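Gilcombe Resource Room - the desk items gallery

This page carries on from the one about the shelves. It covers the small things: what sits out on the tables, what lives in drawers and what people keep asking me for. I look after the resource room at Gilcombe and most of these notes began as answers to emails, so they are in no special order.

The room is open from 8.30 in the morning until the building closes. Everything on the tables is shared. If you bring your own things in, put your name on them or take them home with you.

The large cupboard by the door has the paper, card and envelopes. Coloured card is on the second shelf and runs out quickest in October, when the displays are changed. There were 469 sheets of A4 card at the last stock check, most of it yellow.

The tables are white and plain, which suits cutting and sticking. Please use a mat when you cut. The table nearest the window already has a long score mark and it can't be sanded out.

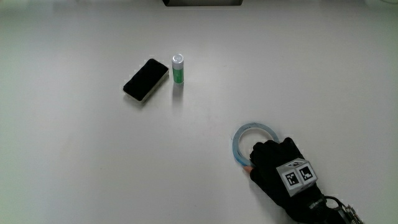 Small items on the white table, including the upright container with the green body and silver-grey cap.

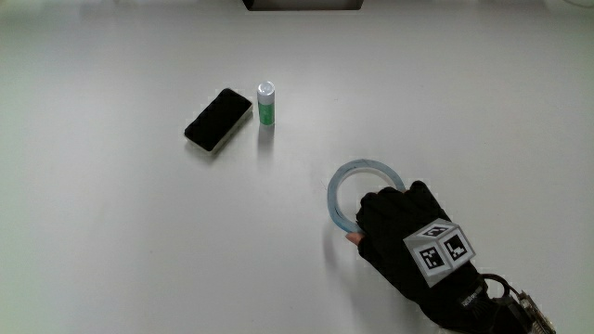
The second picture has a clear ring as well, possibly a roll of tape, held in a gloved hand.

Tape is the item we order most often. We keep three kinds. The clear tape is for paper and light card, the brown is for parcels, and the masking tape is for anything that has to come off a wall again. The masking tape is from Semari and costs a bit more, but the cheaper sort left marks on the corridor paint and we had to pay for that. Fold the end of the roll over when you finish. It saves the next person picking at it with a fingernail.

Glue sticks are in the top drawer, left side. Push the cap on until it clicks. A stick left open overnight is usually no good by morning, and last term we threw out roughly a third of a box that way. PVA is under the sink with the spreaders. Wash the spreaders before the glue sets.

Whiteboard erasers belong on the ledge under the board. They get carried off to the tables and then to other rooms - if you find one on your travels, bring it back. When the felt goes grey, bang it out of doors or ask me for a new one. Board cleaning spray is for the board only, as it takes the print off labels.

Scissors are in the block, with two left-handed pairs on the end with red handles. The long-arm stapler is signed out from me because it has been missing twice. It takes the larger staples, and the small ones will jam it.

The guillotine came from the old Bresdale office. It is heavier than it looks and should stay where it is. Rezaul Sikder can show you how the guard works, and he is usually in before nine.

The Tlapale trays on the side bench are for unfinished work. They are cleared at the end of each half term. Anything with a name on it is kept for another fortnight and then recycled.

To ask for something we don't stock, write it in the book by the door or ring extension 1714. Orders go in at the start of the month. Batteries and laminating pouches come from a different supplier and take longer, so ask early for those.

The next page has the drawers and the key to the labels.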